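Trays, Counters and Curtains: A Conversation on Small Serving Stations

Hacer Keskin has been specifying serving counters for staff kitchens for most of her working life, and she dislikes the word "station." She uses it anyway, since the drawings do. We met at the Valderrama offices in Plaltthorpe, where she is preparing the equipment schedule for a refit due to open in July.

Her first subject was the backdrop. A serving counter that stands in a shared room needs something behind it, and her choice is pleated fabric in a pale gray. "A hard partition sends the noise straight back at the person serving," she said. "Cloth takes the edge off it. Make it heavy enough to hang on its own weight, and stop it at the back edge of the counter. If it lies on the work surface it gets dirty, and then somebody tucks it behind something and it stays tucked."

The weak point, in her view, is the join between panels. She asks for a generous overlap and checks it after the fabric has hung for a while. Panels settle at different rates and a gap opens. 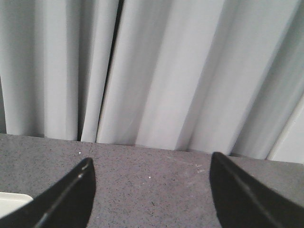 Giuliana Alvarado would leave the curtain out of the specification altogether. Fabric near food has to come down for washing, she argues, and the people who take it down are seldom the people who put it up. She prefers a painted board that can be wiped. Keskin has heard the objection and accepts half of it. "She is right about the washing. I write in two sets, so one is always up."

On the counter surface she is less flexible. She wants a speckled gray, matte if the budget allows. Plain white shows every crumb and plain black shows every smear. A fleck hides both between wipes, and she concedes that this is also its fault. "You have to wipe it on a schedule. You can't go by eye." Her schedule for the refit calls for a wipe every 40 minutes during service.

The tray came next, and took up most of the hour. Keskin favors a cream rectangle with rounded corners and a low raised rim. Square corners collect residue and chip first. The rim has to be high enough to stop a sliding bowl and low enough that a hand can get under it without tilting the load. She leaves the inside plain. Printed trays wear unevenly, and a worn print looks dirty when it is clean.

Placement of the bowl is a matter of training. "People set it down at whichever corner is nearest to them," she said. "For soup I want it in the middle. For an empty bowl I don't mind much, as long as the base is flat on the tray."

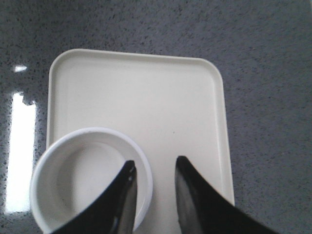 She specifies white bowls with a thick rim. A thin rim is lighter in the hand but chips in the rack, and a chipped bowl has to be thrown out. Three sizes are enough for a staff kitchen. Trendance offered her a longer list for the refit and she crossed most of it out.

I asked about the underside of the tray, a detail she had marked twice on the drawing. A tray that sits dead flat on a smooth counter can hold a film of water beneath it and become awkward to lift. She looks for a recessed base or small feet. Deltis, who are supplying the refit, sent samples of each, and she chose the recess for easier stacking. 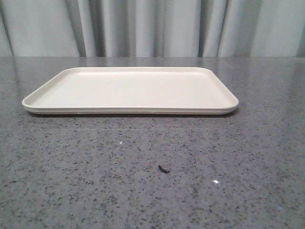 Clearance behind the tray is the last item on her sheet. She keeps a strip of bare counter at the back so that the cloth can be wiped past without touching the curtain. The width is left to the site, and it is the line contractors most often ask her to remove.

"I don't remove it," she said.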